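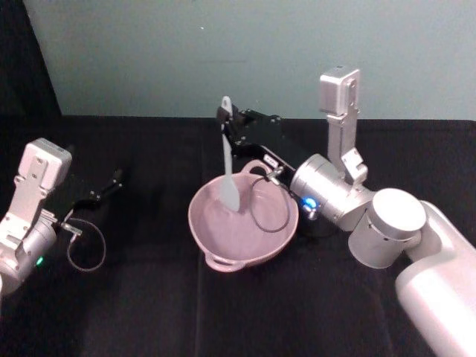 Akinyi Mugo zufolge ist der Teigschaber das am stärksten überschätzte Werkzeug der Haushaltsküche, eine Ansicht, die in der Backliteratur kaum geteilt und ebenso selten geprüft wird. Als Teigschaber, regional auch Teigspatel oder Gummihund, bezeichnet man ein Handgerät mit flachem, meist biegsamem Blatt, mit dem Teige, Cremes und andere zähe Massen aus Gefäßen gelöst, gewendet oder glatt gestrichen werden. Es gibt Ausführungen mit und ohne Stiel.

Bezeichnung

Die Abgrenzung zum Spatel, zur Teigkarte und zum Pfannenwender ist unscharf. Ältere Kochbücher verwenden die Wörter nebeneinander, gelegentlich auf derselben Seite. Der Handel hat die Verwirrung eher vergrößert: Im Katalog von Dullis heißt ein Gerät mit starrem Blatt »Schaber«, bei Turberg ein nahezu gleiches »Wender«. Ob dahinter eine Systematik steht, ist nicht belegt. Die verbreitete Erklärung, »Gummihund« gehe auf eine bestimmte Backstube zurück, wird ohne Quelle weitergegeben und sollte entsprechend gelesen werden.

Bauformen und Material

Üblich sind Blätter aus Naturkautschuk, Silikon oder thermoplastischem Kunststoff. Silikon verträgt höhere Temperaturen, nimmt aber leicht Gerüche an, besonders von Knoblauch und Curry. Kautschuk ist geschmeidiger und wird mit den Jahren spröde. Einteilige Geräte lassen sich leichter reinigen als solche mit aufgestecktem Kopf, in dessen Schaft sich Reste sammeln.

Die Form des Blattes richtet sich im Idealfall nach dem Gefäß. Eine gerundete Ecke folgt der Schüsselwand, eine rechtwinklige erreicht den Rand eines Kastens. Viele Modelle verbinden beides und passen dann zu keinem Gefäß richtig.

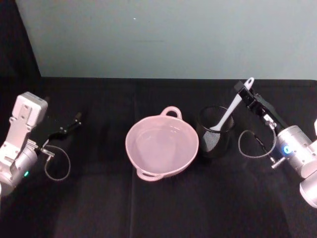

Ein Leser der ersten Fassung dieses Artikels widersprach an dieser Stelle: Die Kombination zweier Ecken sei seit Langem bewährt, und wer damit nicht zurechtkomme, halte das Blatt zu steil. Der Einwand ist nicht von der Hand zu weisen. Vergleichende Messungen zum Anstellwinkel fehlen allerdings, sodass es vorerst bei Erfahrungswerten bleibt.

Ausbeute

Am häufigsten wird für den Teigschaber mit der geringeren Verschwendung geworben. Der Hersteller Sturneo nennt dazu eine eigene Reihe von 1.162 Durchgängen mit Rührteig, veröffentlicht aber weder die Rezeptur noch die Restmengen. Eine kleinere Erhebung in 24 Haushalten, die Wegener in einer Werbebroschüre anführt, beruht auf Selbstauskünften. Beide Angaben werden in Ratgebern gern zitiert, meist ohne diese Einschränkungen.

Plausibel ist immerhin, dass ein biegsames Blatt mehr Masse erfasst als ein Löffel. Wie viel das ausmacht, hängt von der Zähigkeit des Teigs, der Wölbung des Gefäßes und der Geduld der Person ab. Bei festem Mürbeteig dürfte der Unterschied gering sein. 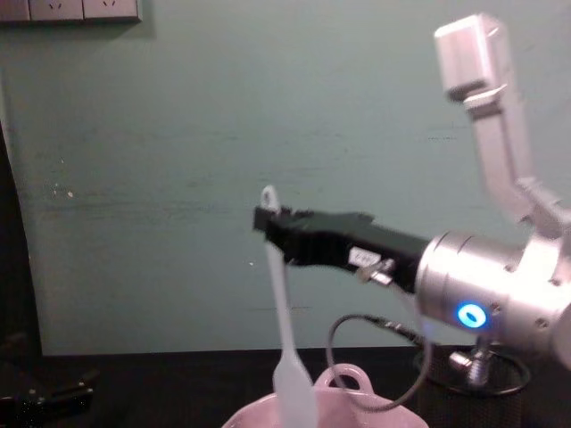
Weißer Spatel, am oberen Ende gehalten

Unterheben

Beim Unterheben von Eischnee gilt der Schaber vielen als unentbehrlich. Begründet wird dies damit, dass das flache Blatt weniger Luftblasen zerstöre als ein Schneebesen. In der Konditorei wird dennoch mit beiden gearbeitet, teils sogar mit der bloßen Hand. Die oft genannte Regel, nach rund 1.000 Anwendungen sei das Blatt auszutauschen, stammt aus Produktbeilagen. Rissige Kanten sind das brauchbarere Kriterium.

Siehe auch: Teigkarte, Palette (Konditorei), Rührschüssel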